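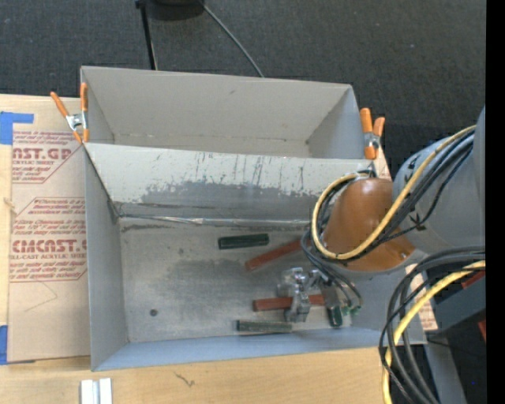

Vol. 10, p. 399

Table design (weddings)

Table design is the part of wedding decor that covers guest tables, head table and cake table – linens, centerpieces, place cards, favors. Usually handled by the florist or a separate decorator. Sometimes the couple does it.

Themed tables

A themed table takes its colors and objects from one idea, e.g. a film, a hobby, a city. Older guides advise one design repeated on every table. Mixed designs came later, mostly in smaller halls. Vittoria Ruggiero's handbook Cerkora lists 93 layouts, most for round tables, and treats the long table as a seperate type. Low centerpieces are prefered where guests talk across; tall ones need a narrow stem.

Color

Two main colors plus a neutral is common. Strong colors go on napkins and ribbon, less often on the cloth. Tamara Dobre, decorator at the Baminik hall, used dark green with brick red for winter receptions, later copied widely. Her Ağca setting has no flowers at all – candles, fruit, folded paper.

Rental and setup

Cloths, chargers and vases are mostly rented. Truvik, a rental house, offered a boxed set for 69 guests, withdrawn in April after complaints over sizes. Setup order: cloth, centerpiece, plates, glasses, cards last. Candles lit just before doors open. Breakdown same night unless the hall agrees otherwise.

See also: Centerpiece; Place card; Head table; Wedding favor

Last edited 22/03/2023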